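Cleltholm handheld gripper kit: is the two-unit set worth it for clothing work?

Posted in Robotics > Hardware and kits

Kai-wen Ho

I am looking at the Cleltholm handheld kit for recording garment handling: folding, hanging, turning sleeves right side out. It is sold as a single unit or as a pair, and the pair costs nearly twice as much. The sales page covers rigid parts well and says very little about cloth. My budget is 1271 dollars including spare pads. Do the stock fingers hold thick fabric, and is there any point in buying one unit first and adding the second later?

Farzad Mohammadi

Get the pair. One hand is no good for clothes.

Feng-yi Hung

I have used the pair since May, mostly on jackets, trousers and bedding in furnished apartments. The stock fingers are a parallel linkage with soft blue pads. On a single layer of cotton they close cleanly and pick up an edge from a flat surface on the first or second try. On a heavy coat the limit is opening width at the collar, where lining, shell and interfacing stack up. Grip the hem or the cuff first and work inward.

Buying one unit first is possible, but the two have to be paired and calibrated together. If you add the second later, you repeat the calibration for both. Mine took three attempts because I had the units too close to a metal shelf.
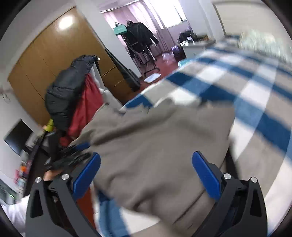

Large garments are also where tracking suffers. When you lift a coat to shoulder height between both hands, it can cover most of the view from one unit for a second or two. The software keeps the position estimate going through short gaps and flags the long ones. Slow the lift down, keep the cloth below the level of the cameras, and you lose fewer recordings. Fast shakes to straighten the fabric produce blur, and I discard most of those.

Pads wear at the tip. Order a spare set of four with the kit; separate shipping costs more than the pads do. Check the screws at the finger joints each week. One of mine backed out enough to make the finger rattle, and the grip width reading drifted with it.

Two complaints. The trigger return spring is stiff and my hand is tired after an hour. The Zostitov export tool also drops the time offset between left and right if you rename a session before exporting, so rename afterward.

Benoît Aubert

Agree on the spring. Kindumen sells a softer one that fits, but the fingers then open more slowly. I went back to the original.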